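4.2 Trials with household vessels

The second group of trials was made with vessels that a person uses at breakfast. The manufacturer, Trelosgate, offers the Donano gripper kit to small laboratories and care homes, and the product sheet names cups and mugs as suitable objects. We wished to know if this holds when the vessel is not empty, and when it stands near to other things. The kit was used as delivered, with the finger pads and the control software of the April release, and no part was changed by us.

Each trial began with the vessel placed by hand on the table by one of two operators (G. Asfaw and I. Carvalho). The operator then started the program from the menu and did not touch the arm until the program had ended or had asked for help. We made 293 trials in this group. A trial was stopped when the force reading passed the limit given in the manual, and such a trial was counted as a failure, also in the cases where the vessel was already held in a good way.

For a mug, the kit proposes two ways of holding. In the first, called "outer grasp" in the menu, the fingers close on the body from two sides. In the second, called "rim grasp", one finger goes down into the opening and the other stays outside the wall. The rim grasp needs less free space beside the mug, and for this reason the planner prefers it when it finds obstacles on the table. It has also a clear weakness, which the product sheet does not mention: the inner finger must share the opening with the content of the mug and with any spoon that was left in it. Figure 3 gives a typical approach, with a full mug and two wooden blocks as obstacles.
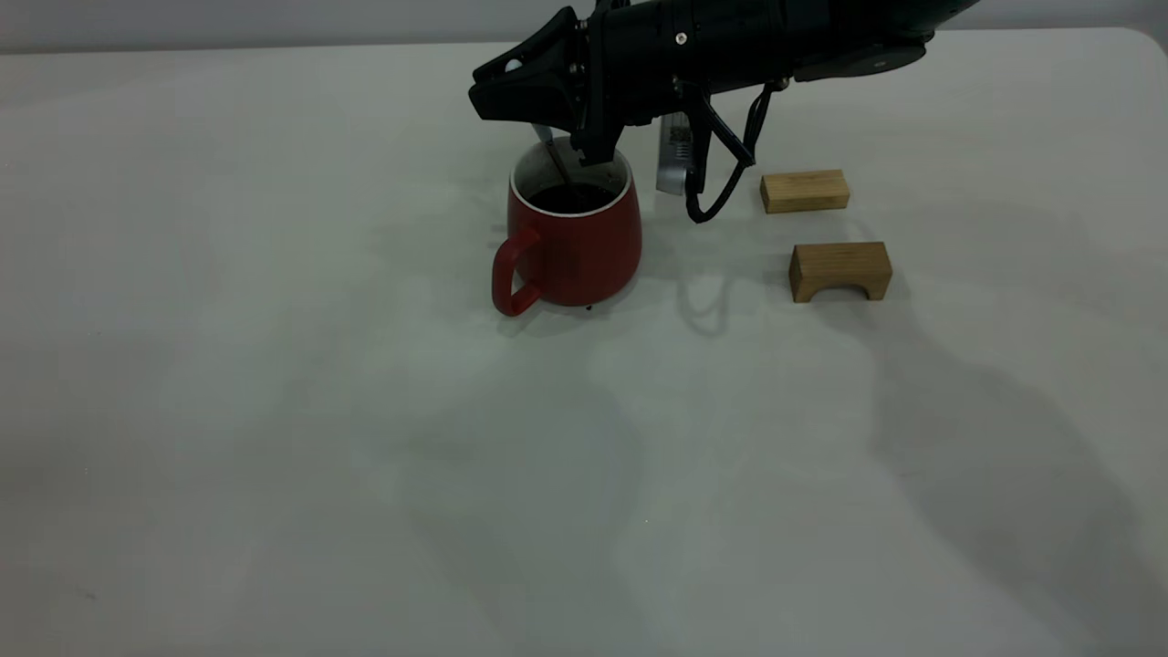
Figure 3. Approach to a red mug with a spoon in it. A gripper finger points down into the mouth of the mug; the two wooden blocks stand to the right.

4.3 Observations on the rim grasp

The planner chose the rim grasp in most trials with obstacles, as we expected. With an empty mug, the two operators judged its behaviour as calm and easy to predict. The finger came down slowly, and the last part of the path was almost vertical. With a filled mug the path was the same, and here we see a first point for criticism. The software has no setting for the level of the liquid, so the inner finger goes to the same depth in all cases. For a hot drink this means that the pad must be cleaned after each use. The manual allows cleaning with a damp cloth, but it says nothing on how long the pad may be in contact with a liquid.

The spoon is a second difficulty. The vision module treats a thin handle above the rim as a part of the mug, and it can therefore place the finger on the same side as the spoon. In 15 trials the finger pushed against the handle and the force limit ended the trial. We reported this to the support service of Trelosgate, who answered within three days and advised us to mark the zone of the spoon by hand in the planning window. This works, but it takes time, and a care worker with many duties will perhaps not do it.

The cable of the arm should also be fixed with care. In our mounting it hangs below the arm in a loop, and at low positions the loop comes near to the tabletop. The installation guide shows only one mounting, where the arm reaches down from a high column, and there the question does not arise. A. Calado, who installed the kit in our laboratory, suggests that the guide should include a minimum height for table mounting.

4.4 Comparison with the Tănase hand

The same vessels were used in our earlier study of the Tănase hand. That hand costs more and has no rim grasp, so it often refused the task when obstacles stood close to the mug. The Donano kit refused less often, but it asked for help later in the motion, when the finger was already near the rim. For a user without training we consider an early refusal to be the safer behaviour, and we would like to see it as an option in the menu.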